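Junaid Shaikh
@junaidshaikh
September 2021

Thread on double-bowl sinks, dish racks and drainage, as promised to the people who asked after my last one on worktop sealant. It is long. Mute as required.

Two months of notes went into this, taken in a rented flat with a stone-effect worktop and an undersized draining area. The conclusions apply to most kitchens without a moulded drainer.

First, terms. A bowl is the basin. The divider is the wall between two bowls. The overflow is the slot near the top. The strainer is the basket in the waste. People use these interchangeably and then buy the wrong part.

A double sink is normally sold as a bowl and a half or as two equal bowls. In both cases the larger one should do the wet, dirty work by default. I no longer think this is right if you own a rack.

Reasoning as follows. A rack needs length more than depth. Plates stand on edge and want a clear run. If the rack goes across the larger bowl, everything drips straight into the waste and the worktop stays out of it.

The smaller bowl then becomes the washing and rinsing bowl. It fills in less time and uses less hot water. Mine takes 9 litres to a useful level. The larger one wants twice that before a dinner plate is covered.

Objection from Stella Waweru, who has fitted more kitchens than I have cooked in: you cannot get a roasting tin in the small bowl. Correct. Lift the rack out, wash the tin, put the rack back. It happens once a week in this flat.

On racks. Wire, every time. Plastic ones with a tray hold water in the tray, and the tray goes slimy by the fourth day. I had a Tuva with a swivelling spout that was supposed to empty into the sink. It emptied under the kettle.

The replacement is a plain wire Fisar. No tray, no spout, no cutlery pot. It sits across the bowl and has nothing to clean except itself.

Check the span before buying. Measure the bowl opening front to back and side to side at the rim, then again 2 cm down. Undermounted sinks have a lip of worktop over the edge, and the two figures will differ.

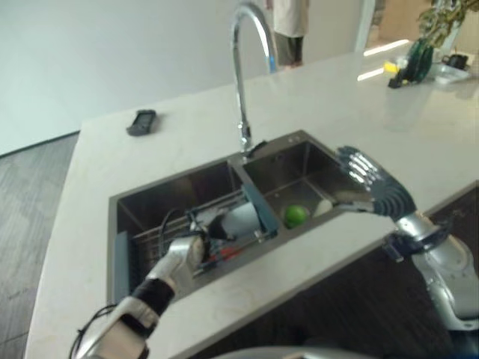
Next, the divider. It is the most useful ledge in the kitchen and gets no credit. Anything long can rest with one end on the rack and the other on the divider, and the drips go into one bowl or the other. Neither destination is a problem.

Do check its height, though. On some sinks the divider is level with the rim and on others it is lower. A low one lets a full bowl spill into its neighbour before it reaches the worktop, and I would pay extra for that.

Taps. A tall gooseneck mounted at the centre of the back rim serves both bowls if it swivels. The height is for pans and vases. The cost is splash, and splash depends mostly on flow.

Turn the isolation valve under the sink down a quarter turn and try again. This fixed most of mine. An Athumani aerator fixed the rest. Thread sizes vary, so take the old one to the shop.

Fruit. I rinse limes and lemons in the smaller bowl, loose, before anything greasy goes near it. They can sit on the floor of the bowl until wanted. Keep the strainer in. A lime will not go down the waste but the sticker will.

Worktop discipline. Everything that lives beside the sink gets wet eventually. Glass and mugs can go at the far end and come to no harm. Phones and remotes should not be on the same run at all, and I am aware of how often I ignore this.

Houseplants at the end of the worktop are fine if there is light. Trailing leaves want lifting when you wipe underneath. They also catch grease if the hob is near, so wash them when you remember.

Gloss surfaces near a window show every dried drop. You will only see them from one angle, usually while standing somewhere else with a coffee. Microfibre first, then a dry cotton cloth. Spray cleaners made mine worse.

Limescale. The water here is hard. White vinegar on kitchen paper, wrapped round the spout for ten minutes, then rinsed. Do not let it drip on real marble or it will etch. Laminates and most composites will tolerate it, but read the maker's sheet.

Costs, for those who asked. Rack, aerator and a new strainer basket came to 82 in total. The tray rack it replaced was more than half of that on its own, and went to Hirer, the tool library, where somebody is drying paintbrushes on it.

Weight. Wire racks across a bowl are held at two edges only. Mine is rated for 200 newtons, which is a pile of plates and one casserole. Put the heavy thing near an edge. In June I put it in the middle and the rack bowed. It has not fully recovered.

Stella's correction, received while I was typing: silicone feet on the rack will mark some matt dark finishes. Use the plain ends or cut a strip of felt. She has seen a sink with four permanent pale circles in it.

Someone has asked about left-handed layouts. Swap everything. Rack on the right, washing on the left. The tap does not care. If the bowls are unequal you can sometimes have the sink fitted the other way round – ask before the hole is cut.

Undersink storage is a separate thread. It mostly concerns the waste trap and why nothing fits round it.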